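Spending It Slowly: How One Lab Plans for Robot Hands

A conversation with the equipment lead at the Gurstead workshop, by the Divora newsletter

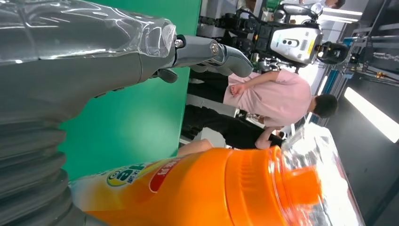 Start with the spare parts

When I asked the equipment lead at Gurstead how she puts a budget together, she laughed and pulled her chair in, and I knew we'd be there a while. "People come to me with the price of the arm," she said. "I always ask them for the price of the fingers, and the pads on the fingers, and the sleeve that covers the forearm, and then they go quiet for a bit!"

Her rule is to set aside $675 a month for wear items before anyone talks about a second machine. Bottles are hard on a hand, she told me, clear plastic ones especially, and her team handles them all day long.

Buying in stages

The first order from Brerkley took nine weeks to arrive, and she now plans every project around that wait. "I'd love to say I learned it from a book. I learned it from having people standing there with nothing to work on."

The next round goes in this February: a set of replacement finger pads at $288, and a wrist cable kit from Ogbonna at $383. She would like a second hand as well (who wouldn't?), but that can wait until the hours on the first one justify it.

I asked what she'd tell a smaller shop. "Borrow one for a month if they'll let you," she said. "Keep a notebook next to it. Then go back and read the notebook before you sign anything."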